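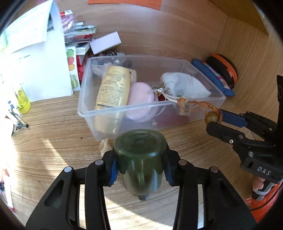
1/ Phase labels for two-gripper demonstrations: method, numbers, and what failed

Home Explore Notifications Messages Lists Bookmarks Profile More

2/ The Kollier write-up is nearly done. This thread is the short version, with the negative results left in. 2021-04-26.

3/ Setup. One person holds a gripper in each hand and does a household task. Each gripper records its jaw opening and its own pose. A camera on the gripper records the workspace. There is no robot at the table during collection. The robot comes in later, in Uredport.

4/ The task family is sorting: take things out of a clear plastic box or put them in, and move the loose objects next to it. Objects are ordinary and mixed on purpose. Rigid glass, a plastic bottle, a fabric pouch, a braided cord with a bead on it.

5/ The problem is what the two hands do at the same moment. In the image on post 1 the left gripper has a green glass jar clamped by its sides, base up, just above the wood. The right gripper has a round bead whose cord still runs back into the box.

6/ A policy trained on raw trajectories sees two moving hands. It has no signal saying that one hand is supporting something while the other is pulling. It learns an average of both, and the average tends to drift at the moments when drifting costs most.

7/ So we add a phase label per gripper per timestep. Four labels: free, closing, loaded, tethered.

8/ Free: jaws open or empty, no object constraint.
Closing: jaw opening is shrinking and contact has not been established.
Loaded: an object is held and is free to move with the hand.
Tethered: an object is held and is still attached to, or lying inside, something else.

9/ "Tethered" is the one that matters. A bead on a cord is a clean case. The bead itself is held firmly, but the hand can't treat it as a rigid load because the far end of the cord is somewhere in the box.

10/ Labels are not drawn by hand for the full set. We hand-labeled 49 episodes, trained a small classifier on them, and ran it over everything else. Input is jaw opening, jaw velocity, gripper pose and a low-resolution crop around the fingertips.

11/ The crop is centered on the pads. Blue pads against black fingers segment well, so the crop location is a color threshold plus a median filter over time. Nothing learned in that step.

12/ It does break in direct sun. A bright patch on a light wood surface shifts the white balance and the threshold loses the pad edge. We fell back to a fixed crop for those timesteps. The fingers don't move much in their own camera's view, so the loss is small.

13/ The classifier separates free and closing almost entirely from jaw opening. It separates loaded from tethered mostly from the image. Removing the crop makes it confuse the last two constantly. Removing pose hardly changes anything.

14/ Policy side. Same network, same data, same training length in both conditions. The only change is that the phase labels are an auxiliary target in one condition and absent in the other. They are not an input at run time. The robot gets no label when it runs.

15/ We tried feeding the predicted label back as an input in January. It was worse. One wrong label early in an episode stayed wrong, and the policy acted on it with confidence. Auxiliary target only, from then on.

16/ Evaluation. 69 object layouts, each run once per condition, order shuffled. A run counts as a success if every target object ends in its assigned area and nothing is dropped or dragged off the table. Partial credit is not given.

17/ Result:
with phase labels: 49 of 69
without: 40 of 69

A difference of 9 layouts.

18/ Please read that together with the intervals. 95% Wilson interval with labels is 59 to 80 percent. Without labels it is 46 to 69 percent. They overlap.

19/ The layouts are paired, so the paired table is the better thing to look at.
both succeed: 34
labels only: 15
no labels only: 6
both fail: 14

20/ Exact McNemar on the discordant layouts gives p = 0.078, two-sided. I would call it suggestive. The write-up says "suggestive" as well. If you quote the 9, quote the p-value with it.

21/ Where the gain sits: most of the layouts that flipped in our favor contain a cord, a drawstring or a bag. Layouts made only of rigid objects are close to a tie. That matches the reason for having the tethered label, but we did not register the split in advance.

22/ What the labeled policy does differently: when one arm has a tethered object, it slows that arm and keeps the other arm's load where it is. The unlabeled policy tends to move both at once. With a glass jar in the other hand this is a poor strategy.

23/ Failures with labels on. 20 layouts. The largest group, 9 of them, is cord snagging. The arm slows down as intended and then keeps pulling in the same direction. The label tells it that there is a constraint and says nothing about where the constraint is.

24/ The next group is transparent material. A clear bag inside a clear box, with small items in it, gives the policy very little edge to work with. It reaches for the items and meets the bag first.

25/ The rest are grasp slips, plus 2 runs stopped by the safety limit when an arm touched the box wall. We count both stops as failures.

26/ Baselines. We ran the Sæther segmentation method on the same demonstrations. It finds phase boundaries from velocity minima. It is fine for one hand. With two hands the minima rarely line up, and it splits a single pull into several pieces.

27/ We also tried Bonetti, which clusters the trajectories with no labels at all. Its clusters are stable between seeds, but they follow the operator's speed. A slow operator and a quick one doing the same pull end up in different clusters.

28/ Neither was designed for two hand-held grippers, so treat those comparisons as a check on whether a simpler tool would have done the job. We did not tune them as long as we tuned ours. That is stated in the appendix.

29/ Notes for anyone collecting similar data.

Leave the clutter in. Our first batch was shot on cleared surfaces and the policy trained on it grabbed at papers the first time it saw any. Stacks of packets, things leaning on the wall, printed sheets: all useful background.

30/ Let both grippers enter each other's view. Much of the tethered signal comes from seeing the other hand. If the operator keeps the hands far apart to get clean footage, the footage is clean and the label is hard to learn.

31/ Include awkward poses. A jar held upside down looks nothing like the same jar standing on its base, in shape or in how the pads meet the glass. We had too few inverted containers in the early set and the grasp slips show it.

32/ Label the start of tethering at first tension if you can see it, and at jaw closure if you can't. We switched conventions partway through the hand labeling and had to redo the early episodes. Write the rule down before the first episode.

33/ Slack cords are the ambiguous case. A cord lying loose between hand and box carries no force, yet the far end still limits where the hand can go. We call that tethered. Two labelers disagreed on it more than on everything else combined.

34/ Clock sync between the two grippers matters more than frame rate. A small offset puts the closing phase of one hand inside the loaded phase of the other. We check it by tapping the fingers together at the start of every episode.

35/ Not tested: more than one operator style per object, other pad materials, outdoor light, anything with liquid. The evaluation used one robot pair in one room. I have no basis for a claim about other hardware.

36/ Open question for us is whether the tethered label should carry a direction. A rough vector from the held point to the anchor would address the snagging failures directly. It is also much slower to label, and the anchor is often hidden under other things.

37/ A cheaper option is to have the operator pull once in a wrong direction and then correct. That puts recovery in the data without a new label. Collection for this has started on the cord objects only.

38/ The hand labels and the labeling rules will go out with the write-up. Raw video will follow after the sheets and packaging in the background have been checked for anything that should be blurred.

39/ Correction to post 10: jaw velocity is computed from jaw opening, so it is the same sensor and should not be read as an independent input. The table in the write-up lists it correctly.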